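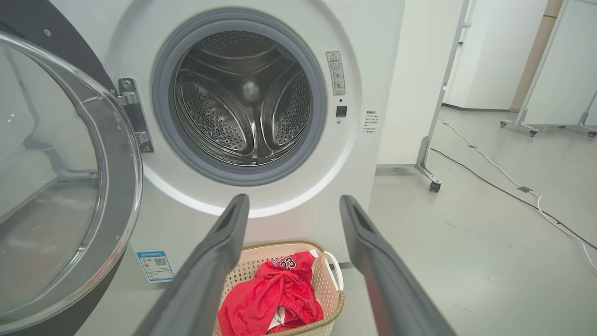 One reader in the Vetdale group objected that homesickness was the wrong word for it, that the narrator of Jotilska never once says she wants to go back, she only keeps listing what was in the house. We take the objection seriously. It changed how we coded the book.

Figure 2. Front-loading washing machine, door open.

3.2 Lists and longing

Household inventories in the novel: 56 passages, by our count. Short ones mostly. A shelf, a drawer, the coats behind a door. Coste reads these as padding (the serial version was paid by the line, so fair enough). We don't agree. The passages bunch up in the chapters written after the move abroad, and hardly show up before it. Same narrator, same house, very diffrent density.

Coding was done by two readers, working apart, then compared. Disagreements mainly over what counts as a list. Is two objects a list? We said no, three or more. Meals left out. Clothing left in, but only when nobody is wearing it.

Reader comments came from the Juveo forum, 1,733 posts, collected up to 6 July 2020. Duplicates removed by hand. Many posters quote the pantry passage in chapter 3 from memory and get it wrong, usually by adding things from there own kitchens. Jam, in particular. No jam in the text.

Not clear yet whether the misquoting tracks with where posters live. Few of them say. Section 4 goes back to this with the smaller April sample, where place of residence was asked for directly.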